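Gelirance Hand-Held Gripper: Set-Up and Use
Section 7. Jaw faults when handling cloth

Read this section if the jaw stops part way, slips off fabric, or will not open after a grasp. Most of these faults come from cloth caught in the linkage or from a loose pivot screw.

CAUTION: Keep fingers out of the space between the two arms while the trigger is connected. The jaw can close without warning when a jam clears.

7.1 Jaw stops before it is fully closed

1. Stop pulling the trigger. Do not squeeze harder. Extra force bends the arm and the fault will come back.
2. Set the base down on a flat, firm surface. A bed or mattress will do if nothing else is near, but keep one hand on the handle.
3. Unplug the trigger cable from the Ban control box. Wait until the status light goes out.
4. Look at both sides of each arm for folds of fabric. Thin knit cloth is the most common cause, and it tends to go in at the lower pivot.
5. Ease the cloth out in the direction it went in. Do not cut it while it is still in the linkage.

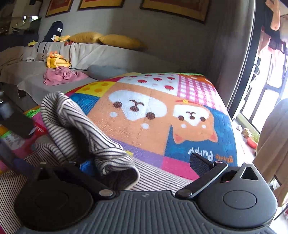
6. Open and close the arms by hand 2 times. They should move freely over the full range.
7. Plug the cable back in and run the self-test. If the box shows code 22, repeat from step 3.

Note: Code 22 means the motor met resistance before the jaw reached its end point. It does not tell you which arm is blocked.

7.2 Jaw closes but the cloth slips

1. Disconnect the cable as in 7.1.
2. Check the fabric cover on the jaw tip for lint and worn patches. Brush off lint with a dry brush.
3. Check that the pivot screws are snug. Tighten by hand with the driver supplied. Do not use a power tool.
4. Replace the cover after 200 hours of use, or sooner if the weave is smooth to the touch.

7.3 After any jam

Run 100 empty cycles before you go back to recording. Listen for clicking. If you hear it, take the unit out of use, tag it, and return it to the Gunmont service desk in Plultport with the fault log. Do not open the base. The spring inside is under load and can cause injury.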